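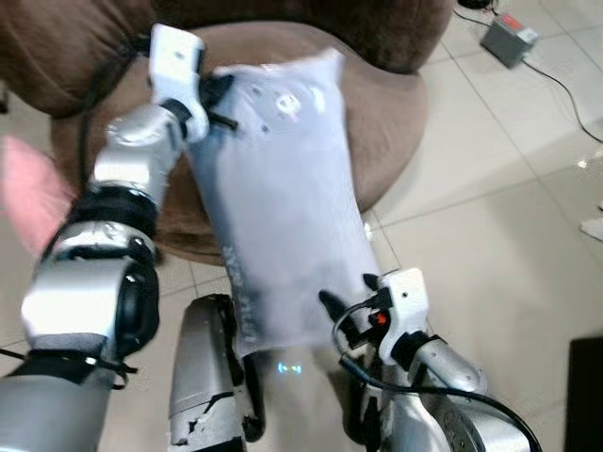 Can a head of state refuse to recognize an arrest warrant from an international court?

Posted in International Law and Diplomacy, 6 May 2019

I am preparing a short paper for an adult education course in world affairs. My subject is the position of a sitting president who has been named in a warrant by an international criminal court, where the president's own country never signed the court's founding treaty. I would be grateful for guidance on two matters. First, is the warrant valid at all in such a case? Second, may that person travel to other countries without being arrested? The course reader gives this subject a single paragraph on page 82, and I find it unclear. My draft is due in July.

Lightfoot

Colin Hebden

It is necessary to separate the authority of the court from the means of carrying out its orders.

With respect to the first, the International Criminal Court may act in a country that has not joined it in certain cases. The United Nations Security Council may refer a situation to the Prosecutor, as it did for Darfur in 2005 and for Libya in 2011. A country that has not joined may also accept the authority of the court by a formal declaration. The nationality of the accused does not settle the question either, as crimes committed on the territory of a member country may fall within the court's reach whoever commits them. The Rome Statute, at Article 27, states that official capacity as a head of state does not exempt a person from criminal responsibility under the Statute.

With respect to the second, the court has no police force. It depends on governments to make arrests. Member countries have a general duty to cooperate, set out in Part 9 of the Statute. Countries outside the treaty have no such general duty, although the Security Council may impose one on particular countries by resolution.

The difficulty for your paper lies between Article 27 and Article 98. The latter concerns requests that would require a country to act against its obligations on the immunity of persons from a third country. Several governments have relied on it when declining to arrest a visiting president. Judges of the court have on more than one occasion found that a member country failed in its duty by allowing such a visitor to leave. The consequences have been limited in practice. A finding may be sent to the Assembly of States Parties or to the Security Council, and neither body is bound to take any particular step.

I would advise you to read both articles in full before consulting any commentary. You should also state clearly which court you mean. The International Court of Justice hears disputes between countries and does not try individuals, and student papers very often confuse the two.

Mukine

The warrant is only paper if nobody enforces it. Large countries do as they please. I do not believe the paper needs to be longer than that.

Calus

The reply from Mr. Hebden is correct in my view. I would add one point regarding peace talks. Under Article 16, the Security Council may ask the court to defer an investigation or prosecution for twelve months, and the request may be renewed. Persons involved in settlement talks sometimes raise this as something to offer a leader who is under a warrant. A deferral does not cancel the case.

If your course has a word limit, I suggest leaving the history of the earlier tribunals for a footnote. I gave that part 587 words in a similar paper and was asked to remove nearly all of it.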